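Lestmont lab reports method for choosing which robot demonstrations to keep
2026-05-27
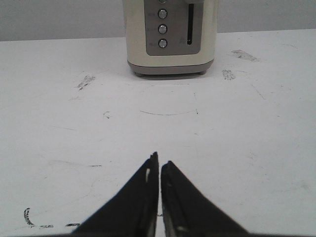 Does a robot arm learn a kitchen task better from more demonstrations?
Only up to a point. In the tests reported by the Lestmont laboratory, a policy trained on 214 selected demonstrations did better than one trained on the full set of 1000, and the difference came mainly from how the demonstrations ended and not from how they began.

The result is set out in a technical note released by the manipulation group at Lestmont. It concerns a selection method called Dostila, which scores recorded demonstrations before training and discards those that add little or that contradict the others. The group has been working on small household appliances, where the parts to be operated are narrow, stiff and close together, and where an error of a few millimetres is enough to miss a lever or press the wrong button.

The task used for most of the tests was lowering the lever of a toaster. It was picked because it has a clear end state and because it is harder than it looks for a two-fingered gripper. The fingers must arrive above the handle, stay clear of the housing, and press straight down over the full travel. If they press at an angle, the appliance slides or tips. If they stop early, the lever springs back.

All demonstrations were given by people moving the arm through a hand-held controller. The recordings consist of images from a camera at the wrist, the joint positions of the arm, and the opening of the gripper. No outside camera was used for training. The group states that this was a deliberate limit: a wrist view moves with the hand and loses sight of parts of the appliance during the approach, and the method was meant to work under that condition.

Of the 1000 demonstrations recorded, 923 ended with the lever latched. The remaining 77 were removed at once, which is normal practice. The usual next step would be to train on everything that is left. The Lestmont note argues that this second step deserves more care, as a demonstration can reach the goal and still be a poor thing to copy.

Three kinds of trouble are described. In the first, the operator hesitates above the lever, moves away, and comes back. The recording counts as a success, but it teaches the policy that moving away from the handle is a reasonable action at that spot. In the second, the operator touches the housing and uses the contact to find the lever. A person can feel their way along a surface through the controller, at least in part, while the policy has only images and joint positions to go on. In the third, two operators take different routes to the same place, one from the left and one from the front. A policy trained on both tends to head between them and arrive nowhere useful.

Dostila deals with these by cutting each demonstration into short sections and comparing each section with its nearest neighbours in the rest of the set. Two sections are neighbours if the wrist images and the arm position are similar at the start. The method then checks whether the actions that follow are similar too. Where they agree, the section gets a high score. Where they differ strongly, it gets a low one. A demonstration is kept or dropped according to its lowest-scoring stretch, so that one bad moment near the end is not hidden by a long and tidy approach.

A second pass removes repetition. If a group of demonstrations is nearly identical from start to finish, only a few of them stay in. This pass accounts for more of the reduction than the first. Operators settle into habits after the first hour of work, and the note reports that later recordings from the same person added very little that was new.

After both passes, 214 demonstrations were left.

Each trained policy was then given 40 trials. The toaster was placed by hand within a marked area on a table, with its position and angle taken from a fixed list, so that every policy met the same placements in the same order. A trial counted as a success only if the lever latched and the appliance stayed on its feet. The policy trained on all 923 successful demonstrations completed 26 of its trials. The one trained on the full 1000, failures included, completed 23. The one trained on the 214 chosen by Dostila completed 34.

A fourth policy was trained on 214 demonstrations drawn at random from the 923. It completed 19. The group gives this comparison the most space in the note, as it shows that a smaller set is not better in itself. Cutting without looking at the content costs a good deal.

The failures were also sorted by type. With the full set, the most common one was a pause above the lever that ended in the time limit. With the Dostila set this was seen once. The failures that remained were nearly all early contact with the top of the housing, at placements where the appliance was turned far from the arm. The note says that too few of the kept demonstrations cover those angles, and that the scoring is partly to blame: a section with few neighbours is hard to judge, and in the present version it is scored low by default. Rare but good demonstrations can be lost in this way.

A change is being tested. Sections with too few neighbours would be set aside for a person to review, instead of being dropped. In the set used here the review list would be short enough to go through in an afternoon, though the group does not claim that this would hold for larger collections.

The choice of similarity measure matters as well. An early version compared the wrist images directly and was misled by changes in lighting and by marks on the table surface, which it treated as differences between one placement and another. The present version compares features from an image network called Boko, trained beforehand on other tabletop recordings made in the same laboratory. With direct comparison the policy completed 28 of its trials, and with Boko features the 34 given above. Joint positions are compared without any processing apart from scaling.

Computing cost is small next to training. Scoring the full set took less than an hour on one workstation, while training on the reduced set took a little over a quarter of the time needed for the full one. The number of training steps was fixed by the size of the set, and the group notes that a longer run on the 923 was tried separately and gave no gain.

The tests have clear limits. One arm, one gripper and one appliance were used for the main figures. A shorter series on pressing a single button showed the same order between the policies, but with smaller gaps, and the note does not give full results for it. The lever task has one correct final motion, which suits a method that rewards agreement. For tasks that can properly be done in several ways, such as folding or packing, the same rule might remove useful variety. The note suggests grouping demonstrations by route first and scoring within each group, and says this has not been tried.

No claim is made about time saved for operators. All 1000 demonstrations had to be recorded before the selection could be run. A version that scores each demonstration as it comes in, and tells the operator which placements still need cover, is listed as the next piece of work. It is planned for the Gu test bench, a second station with a different arm, with first figures expected in December.

The technical note includes the scoring procedure in full, the list of placements, and a table of failures by type. The recordings are to be released separately once the file format has been settled. Settings for the two passes are given in an appendix, together with a warning that the threshold for repetition was tuned on the lever task and should be set again for any other.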